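List: shelving-work
Subject: Re: what the returns arms have changed at our branch

On the question from the Jerkum branch, which I'm quoting in part so people can follow:

> We are due to get the Plarex units in August and our staff have asked
> what happens to their hours. Management here says nothing changes.
> I would like to hear from a branch that already has them. Who does the
> sorting now? Who gets called when something goes on the floor? And did
> anyone lose shifts over it?

I work at the Jurndale reading rooms, in returns and shelving. We have had the Plarex units for 9 months. I'll answer in the order you asked, as far as I can.

Sorting first. People still do it. The bins come off the returns desk, one of us checks each book for damage and missing pages, and then it goes on the trolley for the unit. What the unit does is put books away in the reading corners, where the furniture is ordinary household furniture and the shelves are all different depths. Before, that was the last job of the evening and whoever closed did it. Now the closer does a walk through afterward and fixes what needs fixing.

On a normal day we handle 282 returns across the building. The unit is given 80 of those, mostly paperbacks and children's books. Everything else is still shelved by hand, including anything oversized or with a loose spine. So when your management says nothing changes, I would ask them for the split they are planning, in writing, per day. Ours was not written down at first and it crept up until we asked for a limit. The limit is the 80.

Thin paperbacks are the slow part. A hardcover will stand up by itself on a shelf. A thin children's book has to be held upright until it has something to lean on, and the slanted display shelves need it set down face out with the bottom edge behind the rail. We had opinions about how that should be done long before any machine came, and I'd suggest your people write theirs down now. Plarex did ask us for that in the second month, and the settings got better after they had it.
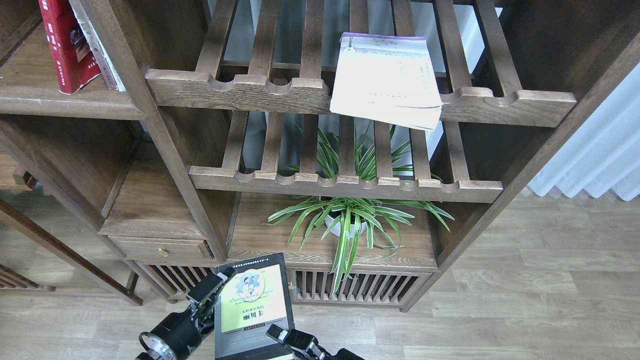 Cormier branch has had theirs longer than Jurndale and sees the slow part differently: the speed never bothered them, and what wore people out was being on call for it. Every stop sends a message to the handheld, and whoever carries the handheld loses the thread of what they were doing. They went through a whole winter with one person carrying it all shift before they started swapping it at the halfway point.

I agree with that and it matches what we found. We swap at 1:00 and again at 5:00. The person with the handheld is not put on the front desk. That second rule took an argument to get, because on paper answering the handheld is no work at all. We kept a tally for a month and got to 50 stops. Most were short, a book that slid or a shelf that was already full. A few took long enough that the closer stayed past the end of the shift, and those are now paid. Make sure that is settled before August and not after.

As for lost shifts, no one here was let go. I want to be exact about it, though. One evening position was open when the units came in and it was never filled. The hours from it went partly to the handheld and partly to the children's desk. The rest are gone. If your branch has an open position right now, that is the one I would watch.

Some things did get better. My back is better, for one — the low compartments and the bottom shelves used to be the worst of it, and I do far fewer of them. We have time to mend books again, which had more or less stopped. The newer staff get desk time earlier than I did. On the other side, they don't learn the shelves the way we did by putting everything away by hand, and when a reader asks where something is they look it up. I have started sending them out with a hand trolley for the first two weeks. That was my own idea and the branch manager has let it stand so far.

Two practical points for Jerkum. Move your plants before the units arrive or decide that they stay, because every time the furniture is changed around someone has to walk the unit through the corner again, and that takes most of a morning. And ask for the training to be held in work hours, for everyone who might carry the handheld, part-timers included. Ours was offered to full-time staff only and the rest of us picked it up from each other.

I can send our handheld rota and the page of shelving notes we gave Plarex to anyone who writes to me off list. The rota is a plain table and easy to change.

Returns and shelving, Jurndale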